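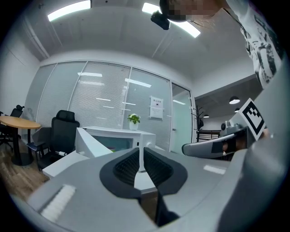

Gripper view, office side. Ribbed pad in front, marker tile over the other jaw, blinds down behind the glass.

06/02/2025

Notes on the Ojo grippers, mostly for whoever picks up the Stelten set after me.

Went through the office batch again. 602 episodes are in the folder now, and the sheet has them all down as usable. I don't believe the sheet. "Usable" at the moment means the file opens and the pose track has no gap longer than the limit. It says nothing about whether a person would want a robot to copy what is in there.

Things I checked by hand:

Marker on the jaw. Jaw opening is read from the tile, so if the tile goes, the width goes with it. Under the fluorescent lights the detector mostly holds. It gets jumpy when the tile is tilted and one of the ceiling lights lands on it. The filter then smooths over the jump and we get a nice clean curve that is partly made up. I would like to see raw width next to filtered width in the viewer. Asked for this in March, still not there.

Glass. I keep saying it. A glass wall with blinds behind it gives you bright streaks that slide when the gripper moves, and the tracker is happy to treat them as fixed points. Two of the episodes I opened had the path drifting sideways while the tool was plainly being held still at the desk. Both had passed. The drift is small enough that the gap check never sees it. Maybe the loop closure fixes it later in the pipeline. I haven't seen evidence that it does.

Operator in view. The lens is wide enough that you get whoever is leaning over the tool, shirt and all. Faces are pixelated before the files reach us, fine. But a block of pixels that moves with the hand is still a thing the network can latch on to, and when the policy runs on the arm there will be no head up there. Drivside says it washes out with enough data. They said the same about the table edge. I want a run with the top of the image masked and one without, same seed, before I agree to anything.

Pads. The ribbed ones look all right in the footage. I can't judge wear from video and I don't think anyone should try. Swap them on a schedule and write it down.

On the numbers: the target for the office set is 1765, and the plan says more rooms will take care of variety. My trouble is that "more rooms" has so far meant the same desk from different chairs. The background changes, the motion doesn't. Same reach, same height, same little pause before closing. If I plot the approach angles they sit in one lump. Another thousand of those will make the loss curve prettier and that's all I expect from it.

The Nundport set is a quarter of the size and I trust it more. Messier starts, people come in from the wrong side, some grasps are redone halfway through. The checker hates it. The policy trained on it recovered from a nudge in the bench test and the office one froze. One test, one bench, so I'm not hanging much on it — but it points the way I thought it would, which makes me want to repeat it before I get fond of it.

What I want changed before the next batch:

Start poses drawn from a list, and the list kept with the data.
Blinds and lights noted per session. One line is enough.
Failed grasps kept and tagged. Right now they get deleted on the spot and we have no idea what the failure rate is.
4 episodes per session pulled at random and watched start to finish by someone who did not record them.

The last one will get pushback over time. It took me most of the afternoon to watch what I watched today, so I get it. Still cheaper than a training run on drift.

Left open: does the time offset between the camera and the pose track stay constant over a long session? The log gives a single value at the start and everyone uses it to the end. Will record a long one with a sharp tap on the desk at each end and compare. If the offset moves, the late episodes in every session need to be realigned, Nundport included.

Masked run is queued after the current job. Config is in the Ojo folder under my initials, don't edit it in place, make a copy.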